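Griltwood Creek Restoration: Progress Report to the Onyshchenko Fund
2024-05-21
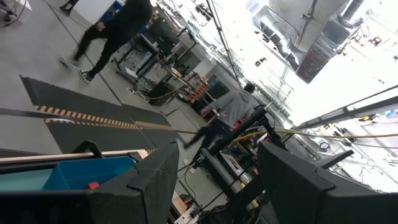

We're past the halfway mark of the grant period and it has been such a good spring on the creek! When we last wrote to you in December, the banks between the footbridge and the old mill race were still bare dirt and stakes, and we were a bit nervous about whether the first round of willow cuttings would take. They took. Most of the lower bank is green now, and the stretch by the school fence has come on so fast that we've had to thin it once already.

Planting

We have put in 1,293 native plants since the grant began, mostly willow, red osier dogwood, sedges and rushes, with some elderberry on the higher ground. The sedges came from the Pravex nursery as plugs and they were in great shape, with thick white roots right down to the bottom of the cell. The dogwood was delivered later than we wanted (the nursery had a cold spell and held it back), so the upper terrace got planted in one long weekend instead of three short ones. It was muddy and fun and we ran out of cocoa.

Losses have been lighter than we budgeted for. The worst patch is the inside bend below the culvert, where high water in March pulled out a strip of matting and took the rushes with it. We've pinned new matting there with longer stakes and will replant in the fall, when the water is low enough to work safely. Deer have nibbled the elderberry, so we've moved some tree tubes over from the first planting area, where the shrubs have outgrown them.

Water and wildlife

The water is clearer! Our monthly readings at the footbridge show less silt after rain than at the same time last year, and you can see the gravel in places where it used to be all brown soup. We're still careful about reading too much into one wet season and one dry one, and the full table will come with the final report. Caddisfly and mayfly larvae are both turning up in the kick nets at the middle site. A pair of kingfishers has been working the pool under the alder, which made everyone very happy, and there is a burrow in the cut bank that we are giving plenty of room.

Crayfish are still a question. We find them at the lower site and never at the upper one, and we'd like to know if the culvert lip is stopping them. Jiltetti, the engineering firm that drew up our bank plan, has offered to look at the drop and sketch a simple rock ramp. That would be new work outside the current budget, so we are only asking for drawings at this stage.

People

Our 17 public workdays so far have brought in a lovely mix: families, a scout troop, retired anglers, and a high school biology class that keeps asking to come back. More than 70 people have come out at least once. The bigger change is how many now know what to do when they get here. In the fall we spent the first half hour of each workday explaining how to set a stake. This spring the regulars were showing the newcomers while we were still unloading the truck.

The creek walk in April was full, and we had to start a waiting list. We'll run it again in early summer and add an evening one for bats, if we can borrow enough detectors.

Money

Spending is a little under plan. Plants and matting came in lower than quoted, and tool repair came in higher, mainly from a run of broken mattock handles. We have 40 percent of the grant left, and nearly all of it is set aside for fall planting, the replacement matting and the interpretive sign. We'd like to move the small amount saved on plants over to summer watering and will send the change form separately.

Next up

Summer is weeding and watering, with knotweed the main target on the east bank. Sign text goes to the town for approval next month. Fall planting starts as soon as the ground softens, and we'd love to have you come and put a few sedges in with us. Bring boots, the tall kind.

14 shares
3 comments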